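Nemwood electric steamer pot, after two months of use

I bought this pot in November, when the gas stove in my apartment was out of order and I needed something for breakfast. I paid 531 for it in the Ullham store, with the steel steamer basket and the glass lid included. At that time the Escobar pot was cheaper, but it came without a basket.

Mostly I make buns in it. The basket has a flat floor with small round holes, and it is wide enough that the buns do not touch each other. This is important to me, as in my old bamboo one they were always sticking together. 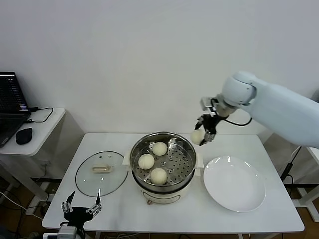
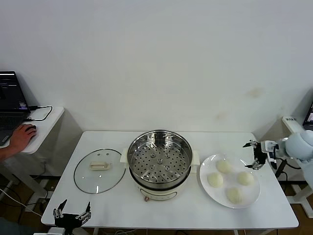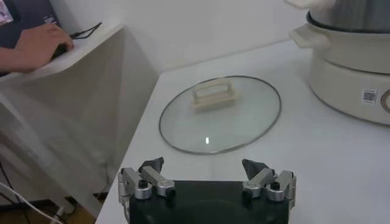

The control is one knob and nothing more. I turn it to the highest position, wait until the water boils -- in my kitchen this takes 7 minutes -- and then I turn it a little down. The side handles stay cool enough for bare fingers. The handle of the lid gets warm, so I take a cloth.

Two complaints. The cord is too short for my counter, and I must use an extension. Also the holes of the basket are slow to clean when dough has dried in them. A soft brush helps, and I leave the basket in water overnight if I forgot it.

For a big family I would look at the larger Mirkham model. For me it is the right size, and I give it four stars from five.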